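重新开始写信这件事

去年8月搬家，从柜子最里面翻出来一个饼干盒，里面全是信。初中到大学那几年的，有的信封角已经磨圆了，有的邮票被我当年撕下来集邮去了，只剩一块毛毛的白印子。我坐在地上看了一下午，搬家公司的人来的时候我连书都还没装箱。

就是那天晚上我决定重新开始写信。真的写，用纸，用墨水，贴邮票，走到邮筒那里塞进去的那种！

第一封写给了邱俊豪（Junhao Qiu），我大学室友，现在住得离我其实只有两站地铁。他收到以后发微信问我是不是出什么事了。我说没有，就是想写信。过了两个礼拜，我收到他的回信，一页半，字还是那么丑，讲他家楼下新开的包子铺，讲他最近睡不好，讲他爸学会了用导航之后走哪儿都要开着，连去菜场都开。这些事他在微信上从来没跟我提过，我们微信上的聊天记录基本是“在吗”“哈哈哈”和各种链接。我把那封信看了三遍，高兴得不得了。

后来就收不住了。我在一个笔友论坛上注册了账号，认识了几个国外的朋友。论坛叫Skestelow，页面老得像二十年前的东西，没有头像，没有点赞，注册之后要等人工审核，我等了5天。写自我介绍的时候我卡了很久，最后写了我喜欢下雨天、喜欢看别人家的阳台、不喜欢香菜。结果第一个来信的Meenakshi Krishnan开头就说，香菜这件事她不能原谅我，但其他都好商量。

Meenakshi的信特别长，最长的一封有21页，两面都写满了。她会在信里夹各种小东西，茶包、电影票根、从报纸上剪下来的填字游戏（她自己先填一半，剩下一半留给我，我英文不行，到现在还欠着她四个）。她用一种偏绿的蓝墨水，干了以后边缘会有一圈红光，我查了好久才知道这叫sheen，然后就掉进墨水的坑里去了。

说到墨水我可以讲一整天。我以前以为蓝就是蓝，黑就是黑，哪知道光是“灰”就能分出那么多种！有偏紫的灰，有偏绿的灰，有写下去像铅笔、过一会儿才慢慢沉下去的灰。我现在日常用的是Kornix的一款蓝灰，出水很润，写在光滑的纸上干得慢，左撇子朋友慎入。换到粗一点的纸上颜色会淡一些，但是深浅变化特别好看，一个“水”字那一捺能看出三层颜色来。

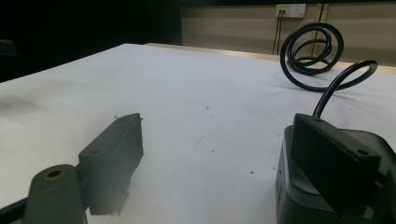 纸也一样要挑。我试过很便宜的打印纸，墨水一下去就开花，每个笔画都长毛，“谢谢”两个字糊得像两只刺猬。后来在一家小文具店看到Urkau的信纸，薄，半透明，一抖会哗啦哗啦响，我站在店里抖了好几下，店员看了我一眼。薄纸的好处是寄国外省邮费，坏处是背面基本不能写。我现在的办法是垫一张画了格子的底纸，透过来刚好能看见线，写完抽掉，信纸上干干净净的一行一行，看着特别舒服。

有人问我写信都写什么，哪来那么多话。我刚开始也愁，总觉得要有“事”才能写。后来看Hélène McIntyre的信才明白过来。她七十多岁，住在海边一个小镇上，一辈子都在写信，给我的第一封信从头到尾都在讲她怎么修一扇关不严的窗户。先用报纸塞，不行；换毛毡，好一点，可是一刮西风又开始叫；最后请邻居来看，邻居说是窗框歪了，两个人站在那儿喝了一壶茶，窗户还是没修。我看得津津有味，第二封信里赶紧问她窗户怎么样了。她回，已经习惯那个声音了，现在不响反而睡不着。

从那以后我就放开了写。楼道里的灯换了个颜色，写；煮粥溢锅了，写；在公交车上听见两个小学生吵恐龙和鲨鱼谁厉害，写了整整两页。平时走在路上碰到点什么，脑子里会冒出来“这个要告诉Hélène”，然后那件事就好像被我多看了一眼。我很喜欢这种感觉。

当然也有不顺的时候。我寄给Ruan Steyn的一封信在路上走了87天，我们俩都以为丢了，他都已经回了我后面那封，前面那封才晃晃悠悠到他手里，信封皱巴巴的，盖了三个我们谁也认不出来的戳。他特别开心，拍照发给我看，说这封信去过的地方可能比他还多。里面我写的是祝他新年快乐，他收到的时候已经在换季收衣服了。还有一封彻底没了消息，里面夹了我自己压的银杏叶，想起来还是有点心疼。

攒下来的信我现在不放饼干盒了，买了一个带隔板的文件箱，按人分。邮票单独剪下来泡水揭，揭好了夹在吸水纸里压平。Ruan知道我在收邮票，每次都故意贴一堆小面额的，信封正面快没地方写地址了，我的名字被挤在右下角，邮递员居然次次都能送到，太佩服了。他还介绍我去看他朋友Dumisani Chauke做的手工信封，用旧地图折的，折口的地方刚好是一条河。我求了半天，他寄了我两个，我到现在一个都没舍得用。

顺便说一下大家老问的钢笔。真的不用买贵的。我第一支花了285块，店名叫Van der Merwe，是个只卖文具的小网店，笔是挺好看，但是笔尖对我来说太硬，写久了手指头疼。现在天天用的反而是学生时代那种最普通的明尖，F尖，写中文刚好，笔画多的字也不会糊成一团。如果你手边只有一支圆珠笔，那就用圆珠笔，Hélène有一半的信都是圆珠笔写的，还有一封写到一半没油了，换成了红色，她在旁边画了个箭头，写：“不是生气，是没有别的笔了。”

我妈最近也被我带动了。她嘴上说现在谁还写信，过两天问我邮票多少钱一张，再过两天就找我要信纸，说是要给她插队时候的老同学写。她写了四稿，每一稿都念给我听，最后寄出去的是第一稿。老同学的回信上礼拜到了，她戴着老花镜在阳台上看，看完折好，又拿出来看，晚饭都是我做的。

这个礼拜我还欠三封回信，Meenakshi那边的填字游戏也得想想办法，竖着第七个，六个字母，“一种旧式的船”，有没有人知道？想试试写信又不知道写给谁的，可以在下面留言，我给你寄第一封！字不好看没关系，我的也不好看。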